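teaching the gripper to pick stuff up off a table, a thread. typing this between takes so bear with me

1/ day one of the handheld demos. Fingers open, pads way down by the wood. pads are already looking rough, scratches on both

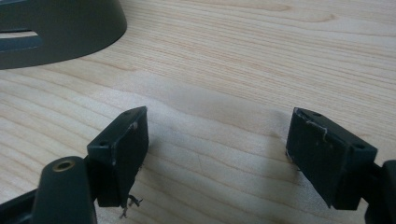

2/ the idea for anyone new here. You hold the gripper yourself, do the task with your own hand, camera on the tool records it. Later the arm tries to copy. no joystick, no headset. I've done the joystick way too, will get to that

3/ first task is the dumbest one. flat plastic tag, lying on the table, pick it up, put it in a tray. A toddler does this. took me most of the morning to do it the same way twice

4/ problem is your hand cheats. You feel the table through the handle and just sort of roll your wrist and the tag pops up. Looks great on video. arm has no idea what you did, it's not in the picture, it's in your wrist

5/ so now I go down slow, stop, close, lift. Boring on purpose. Tomomi Higuchi watched two of my takes and said I looked like I was defusing something. fine. those were the good takes

6/ things I threw out today:
takes where I bumped the tray
takes where I looked at my phone (you can tell, the tool drifts left)
one where I sneezed
everything before coffee, basicaly

7/ kept 7 of the morning ones. SEVEN. I was in there since 10

8/ ok the other way. Afternoon I drove the real arm by remote, the Trunari setup, same tag same tray. There's a lag. Not a big one but your brain hates it. You close, nothing, you close harder, then it all happens at once

9/ upside of remote is the robot can definitely do whatever you recorded, becuase the robot did it. With the handheld I can reach in at angles the arm just can't. found that out when the replay stopped halfway and threw a joint limit at me

10/ downside is I am so slow. One tag by remote = time for a bunch by hand. And I get tense, and then the demos look tense?? if that makes sense. little stabby corrections all over the place

11/ someone asked which one I'd pick. For this, handheld. For anything where the arm has to squeeze past something, remote. Ask me again next month, I change my mind a lot

12/ also re the question about pads. Yes they wear. You're dragging them at a tabletop all day going after flat things. No I don't swap them every session. I do check for junk hanging off them, a bit of fluff in front of the camera can end up in every take and then the robot thinks fluff is part of the job

13/ Rawiri Tautahi's rule, which I resisted and now follow: move the tag every single take. Not a lot. Couple finger widths, turn it a bit. If you put it back in the same spot the arm learns the spot and not the tag

14/ tested this by accident back in May. Whole batch with the tag in one place. Arm went to that place beautifully. Tag was not there. closed on air, lifted air, put the air in the tray. very confident robot

15/ start position too. I was starting every demo from the same hover cause it's comfy. Now I start high, low, off to the side, once kinda behind the tray. The copies recover better when they begin somewhere weird

16/ and leave some mistakes in. Small ones. If I miss and then back up and go again, thats a useful take, it shows the arm how to get out of trouble. If I miss and swear and knock the tag on the floor, not useful, delete

17/ had a disagreement about this w Tomomi. She wants misses in their own folder so we can try training with and without. I wanted them all mixed in. We're doing her way - it's more work and she's right, ugh

18/ height is the thing I keep getting wrong. too high and the pads close over the top of the tag. too low and you're pushing on the table, the whole tool flexes, and the recorded path is off from where your hand thinks it is. the good zone is tiny

19/ what helped: resting my elbow. seriously. Forearm on the edge of the table, only the wrist and hand travel. Shakes went way down. my shoulder also stopped hurting so thats nice

20/ somebody on the Drulow forum suggested closing on the long sides of the tag and not the ends. tried it. Better for me, harder for the arm to line up. jury's out, will record both

21/ lighting, quick one. Your own tool throws a shadow right where you're working. I used to fight it with extra lamps. Stopped. the arm's gripper makes a shadow too, so let the demos have it. I just move one lamp between batches so it isn't always falling the same way

22/ first replay after lunch. Went down fine. Closed fine. Lifted... and let go early, half over the tray. I watched my takes again and yep. I let go early. I do it every time, I sort of toss it in. It copied me perfectly

23/ so redoing the drop part. Over the tray, pause, open, pause, leave. saying it out loud while I do it like a crazy person. Rawiri has put his headphones on

24/ for whoever asked about file naming: task, who did it, handheld or remote, batch. Put WHO in there. mine and Tomomi's takes look nothing alike, she comes in from the right and I come straight down, and you want to be able to pull one of us out later

25/ plan for tomorrow is another batch by hand with the new drop, then a few by remote near the tray wall where handheld keeps breaking. After that a softer object, maybe a cloth, which I am dreading

26/ battery on the tool is blinking at me. going to charge it and eat something. replies later, if you've done cloth demos pls tell me how you hold the thing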